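## Humanoid at the Brorkthorpe packing room: wrist bellows and arm fabric, inspection procedure

**Woneck_Maintenance**

Colleagues are asked to review the following before it is adopted at the other two sites. It covers the humanoid in the packing room at Brorkthorpe and is limited to the arms and hands. Legs and battery remain under the existing sheet.

1. Put the machine in its standing hold and confirm on the pendant that both arms have been released. The second member of staff keeps the stop in hand throughout.

2. Push back the fabric sleeve as far as the hem allows and examine the rubber bellows, fold by fold. Dust on the folds is to be recorded as light or heavy. Scuffs are recorded only if a fingernail catches in them.
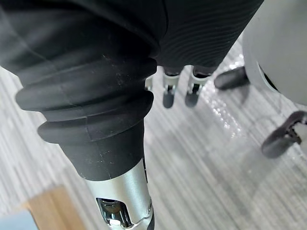
3. Open each fold with the thumbs and wipe the valley with a dry, lint-free cloth. No solvent is to be used on the rubber. Continue down over the black sleeve to the start of the metal section.

4. Examine the cutout in the metal section with a torch. Nothing is to be inserted into it, and compressed air must not be used there.

5. Open and close the hand 5 times from the pendant, then hold it open for one minute and listen for the drive.

6. Record the result, refit the fabric and sign the card.

The interval proposed is every 1,000 operating hours. Comments are invited until the end of July.

---

**cellkeeper_clultow**

Thank you for circulating this. Clultow supports steps 1 to 4 as drafted. We cannot support the interval. Our machine handles cartons for most of the shift, and cardboard dust works its way into the lower folds well before 1,000 hours. We have been wiping ours at the end of every week and would not wish to be bound to something slower.

I would also ask that "dry cloth" be amended to permit a cloth slightly dampened with water. A dry one moves the dust from one fold into the next.

---

**Woneck_Maintenance**

The interval refers to the full inspection. A site may wipe down as often as it sees fit, and I will add a line to make this plain.

On the damp cloth I am not persuaded. Water held in the bottom fold has a short way to travel to the wrist joint. The draft will remain at dry unless the supplier advises otherwise in writing.

---

**hx_bench**

> Water held in the bottom fold has a short way to travel to the wrist joint.

With respect, this overstates the matter. The cloth in question is wrung out, and the lower edge of the bellows is clamped under the sleeve. In 2 years at Cha we have had no trouble traced to it. The single bellows we did replace had split along its seam, and that was put down to age.

The seam is in fact missing from the draft. Step 2 should say that the vertical seam is to be checked separately, with the elbow straight and again with it bent. A split can close up entirely when the arm hangs down.

---

**Woneck_Maintenance**

The seam check is accepted and will be inserted as 2a. I should be grateful for a copy of the Cha record for the replaced part, if it has been kept.

---

**brork_packing_lead**

I write from the room in which this work is to be carried out. The procedure says nothing about the floor or the surroundings, and I believe it should. Step 5 has the hand opening and closing under power, and the draft does not state where the machine ought to be standing when that is done.

At Brorkthorpe the natural place is the carpeted area by the yellow shelving, where there is room for two people. It is also where stock is unpacked, and boxes and wrapping find their way there in the course of a morning.

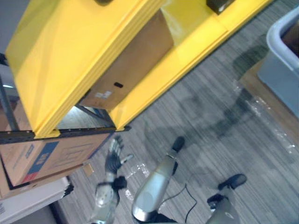 I would therefore ask for a step before the present step 1, requiring loose plastic and cardboard to be cleared from the floor, and the stacked boxes to be moved beyond the reach of both hands. The cable should be laid behind the machine before anyone approaches it. Clear film on a carpet is easily missed, and a member of staff concentrating on a wrist will not be looking down.

---

**cellkeeper_clultow**

Agreed, and I would go further. The inspection should not be done beside shelving at all. We marked out a bay with floor tape for the purpose and the machine is walked to it. If Brorkthorpe can spare the space, the same should be required there.

---

**brork_packing_lead**

The space cannot be spared. The only other clear area is the passage to the loading door, which must be kept open. Walking the machine through it and back would also add more risk than it removed, in my view. I ask that the wording be "a cleared area" and that each site be allowed to decide where that is.

---

**hx_bench**

I support the Brorkthorpe wording. Cha has no marked bay either. The distance from fixed objects matters more than the tape, and a figure should be given for it.

---

**Woneck_Maintenance**

The draft will be amended as follows.

- **New step 1:** clear the floor of loose material, move stacked goods out of reach of both hands, and lay the cable behind the machine.
- **Step 2a:** check the bellows seam with the elbow straight and with it bent.
- **Interval:** 1,000 operating hours for the full inspection. Wiping down in between is at the discretion of the site.
- **Location:** "a cleared area, chosen by the site" - a minimum distance will be added once I have the reach figure for the arm with the hand open.

The question of the damp cloth has been put to the supplier. Until a reply is received, all sites should use a dry cloth, Cha included.

---

**hx_bench**

Noted. We will comply, though I ask that our objection be recorded.

---

**cellkeeper_clultow**

Clultow wishes the same to be recorded. Could the card in the last step also be given a column for the left and right arm? Ours has one box for both.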